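Perkell wire cutlery basket and wooden chopsticks

Reviewed December 26, 2024

The Perkell basket is sold by Jilleo as a draining holder for cutlery. I bought it in October with a bag of plain chopsticks, 25 pairs, item number 2593. Both have been in daily use.

Chopsticks

Pale, unfinished wood with a round section. The surface is smooth along most of the length and I have had no splinters. It is also soft. Firm pressure leaves a small, lighter dent with a roughened texture, and oiling does not remove it.

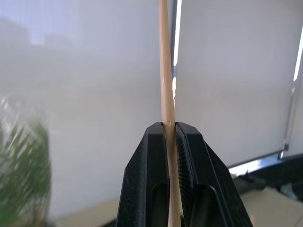

Basket

Rectangular, open at the top, thin silver-coloured metal rods. The mesh drains well and rinses clean under the tap. There are no dividers, so long items settle at whatever angle they like. Chopsticks and spoons both stand clear of the rim and are easy to pick out – spoons are best stored bowl up.

With only a few pieces inside, the chopsticks lean apart. A fuller load holds them straighter. I would have liked one fixed partition.
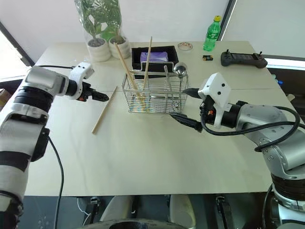

Compared with the Voltusus

The Voltusus pot has a solid base and needs emptying after each wash. It is heavier and harder to knock over. I prefer the Perkell for drainage.

Verdict

Basket: recommended. Chopsticks: adequate for the price, but expect marks. I will replace them with a harder wood.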